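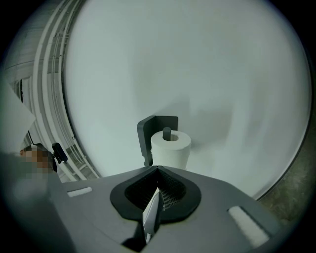
MOLLMONT PUBLIC LIBRARY DISTRICT
MINUTES OF THE REGULAR MEETING OF THE BOARD

Date: 27/03/2019
Location: Meeting Room, Ukent Branch

1. Call to Order
The Chair called the meeting to order at 6:00 p.m. A quorum was present. One member had given notice of absence, which was excused.

2. Approval of Agenda
The agenda was approved with one change. The item on parking was moved ahead of the item on opening hours at the request of a resident who needed to leave early.

3. Minutes of the Previous Meeting
The minutes were approved as corrected. In the section on the Gakon Branch, "roof repair" was changed to "gutter repair."

4. Public Comment
A resident of Tekin Road asked that the book drop at the Ukent Branch be emptied on Sundays during holiday weekends. The Director replied that staff are not scheduled on those days but that the matter would be reviewed before the summer.

A second resident spoke against the removal of bound newspapers from the reading room. The Chair noted that no decision on the newspapers had been made and that the subject was not on the agenda.

5. Director's Report
The Director reported that 194 new cards were issued in February. Use of the study rooms rose again, and the Gakon Branch has begun keeping a waiting list on weekday afternoons. The heating at Ukent failed twice during the month. The contractor has replaced a valve and will return to check the pump.

The position of evening clerk at Gakon remains open. Interviews are set for next week.

6. Parking at the Ukent Branch
The Board discussed the use of library spaces by customers of nearby businesses. Members were divided on whether to post a time limit. One member stated that a two-hour limit would be hard on people attending the tax help sessions. The Director was asked to obtain a price for signs and to speak with the town about enforcement.
No action was taken.

7. Opening Hours
The Director presented a proposal to open the Gakon Branch at 12 noon on Saturdays in place of 10:00 a.m. and to close two hours later in the evening. A motion was made and seconded to adopt the proposed hours on a trial basis beginning in September. Discussion followed on the effect on the children's story hour, which now meets on Saturday morning. The motion was amended to require that story hour be moved to the Ukent Branch for the length of the trial.
The motion as amended carried. One member was opposed.

8. Late Fees
The Board resumed its discussion of late fees on children's materials. The Director's written summary was received and placed on file. Members asked for figures by branch before voting.
Tabled to the next regular meeting.

9. Purchases
A motion was made and seconded to approve $300 for replacement of the folding cart at Ukent. The motion carried without opposition.

10. Other Business
The Secretary reminded members that annual disclosure forms are due. Two forms have not been returned.

11. Adjournment
There being no further business, the meeting was adjourned at 7:50 p.m.

Respectfully submitted,
Secretary to the Board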